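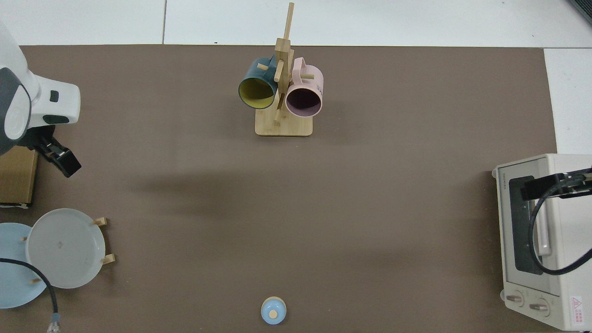
Fledholm: The Complete Saga is the box set that fans of the five films have been asking for since the last one left cinemas, or so the sleeve says. We stock it, and we'd like you to know what you're getting before you part with your money. The discs come in a hard slipcase with a 110-page booklet and a numbered card. There is no mug in it, whatever you may have read on the forums. If you want something to drink out of during a very long weekend of films, a teal mug with a yellow inside or a pale pink one with a dark inside, hung on a wooden mug tree, will do the job just as well as anything with a logo on it.

What's included
All five films, theatrical cuts
Extended cut of Fledholm: Durnorness (22 minutes longer)
Commentary by director Muthu Chowdary on the first two films only
Booklet with an essay by Revathi Kurup
Numbered card, limited to 3,000 copies

About that extended cut
The studio calls it "a whole new film". It isn't. Most of the added time goes to the harbour council, who were dull the first time, and the rest is the Hirnon flashback that was already put out as an extra on the old single disc. The longer ending is good, though, and it does at last explain where Menon was during the siege.

Picture and sound
"Newly restored" is on the front in gold letters. The first film looks better than before – cleaner in the night scenes, less orange everywhere else. We compared the other four with our old discs and struggled to see any change. Sound is the same mix throughout.

Is it really limited?
The numbered card is. We have been told nothing about the discs themselves, and the last "limited" Fledholm set was back on shelves by December in a plainer box for less money. If you don't care about the card, waiting may suit you.

Running time of bonus material: 550 minutes, a good part of it trailers
Subtitles: English only
Certificate: 12

Returns accepted if the inner wrap is unbroken.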